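Estier Says Its New Takeout Kit Will Cut Coffee Waste. The Numbers Are Thin.

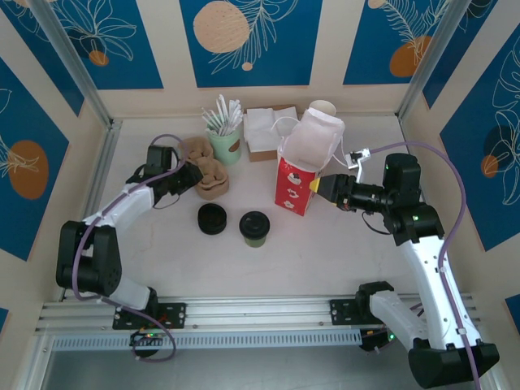

Estier, the coffee chain with 44 shops in the Baltbridge area, will switch every location to a single takeout kit in October and says the change will shrink what customers throw away. The company has not said by how much. A typical to-go order still involves a lot of separate pieces: the red paper bag with its coffee artwork and string handle, a paper cup, a black lid, a brown sleeve, napkins and a wrapped straw. Estier's plan drops none of them. It only moves the buying to one supplier, Blomqvist.

The claim rests on a trial at 13 shops, where staff logged 2,375 orders. Estier reports "less leftover packaging" but has released no weights, and it did not run a comparison at shops using the old supplies.

Irora, a local waste group, asked for the trial data and received a two-page summary. It wants straws and napkins handed out only on request, a step Estier calls "under review."

Prices will not change, the company said. Shops may use up their old sleeves and lids first, with no deadline set.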